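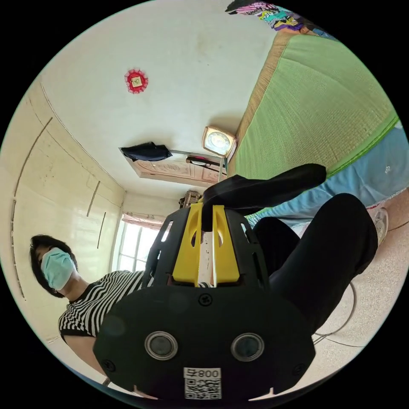

I had been promising myself a trip to the Margaritis house for years, ever since I first read the Honell letters in a library copy with half the index missing. The house opens its archive to the public twice a year, once in July and once just before Christmas, and on 17 December 2022 I finally got there, in boots that were wrong for the hill and with a notebook I had nearly filled by lunchtime.

If you don't know Honell, she is one of those novelists who turn up in the footnotes to other people. She wrote four long books, all set in a harbor town she calls Nondimell, and then she stopped and spent the rest of her life writing letters. The Nondimell novels are out of print again (I keep hoping!) but the letters have kept a small, stubborn readership, and I count myself in it.

The tour starts in the kitchen, where Lambros Psarras was waiting with the first group. He has looked after the papers for 24 years and he talks about them the way some people talk about their cousins, with great affection and a long list of complaints. Her handwriting is one of the complaints. She wrote small, then smaller as the page ran out, then turned the sheet and wrote up the margin, and there are letters where the important sentence, the one every critic quotes, is squeezed in beside a remark about coal.

From the kitchen you go up a narrow stair to what she called the cold room. I had pictured the desk by the window, because the narrator of the second novel has her desk by the window and spends whole chapters looking out at the boats. Honell's own desk faces the wall. I stood there for a good while taking that in. She could hear the harbor but she couldn't see it without getting up, and once you know that you start noticing how much of Nondimell is made of sound: chains, gulls, the woman calling numbers at the fish sale. I have read that fish sale a dozen times and always thought of it as a picture. I went back to it on the train home and there is hardly a color in it.

The archive proper is across the yard in the old Prorkomard printing shop, which the trust took over when the press closed. It holds 403 of her letters, along with the notebooks and the drafts of the third novel, the one that gave her so much trouble. The first draft ran to 900 pages. The published book is 270. Psarras had laid out one chapter in all its stages, five versions side by side, and let us lean in as close as we liked as long as our hands stayed behind our backs.

It's the chapter where the sister comes home. In the earliest version there is a long speech at the door, pages of it, everything the sister has been saving up to say. Next draft, the speech is shorter and someone interrupts. Then it becomes a conversation about the luggage. By the last version she comes in, asks whether the lamp has been moved, and sits down. Every reader I know remembers that question about the lamp, and to see the whole angry speech lying there underneath it was a real thrill. I said so out loud, a bit too loudly, and a man beside me laughed and said he preferred the speech.

We argued about it over coffee, quite happily. His view was that Honell cut out of shyness and that her friends, who read the drafts, should have stopped her. He may have a point about the friends. There's a letter in the case by the door in which she thanks one of them for "your pencil, which has been through my pages like a goat," and I still can't decide how warmly she meant it.

A few practical notes. Groups are up to 24 people, and you do need to book. The printing shop is heated, the cold room earns its name. There's a reading table where you can ask for copies of the letters, and I would go there first, before the tour, if you have anything particular you want to look up. I left it until the end and had time for three letters out of the eleven on my list. The bus back leaves from the bottom of the hill, across from the chapel, and the driver will wait if he sees you running.

I've already put my name down for July. Psarras says the early notebooks should be back from the binder by then, including the one with the map of Nondimell she drew before she had written a word of it.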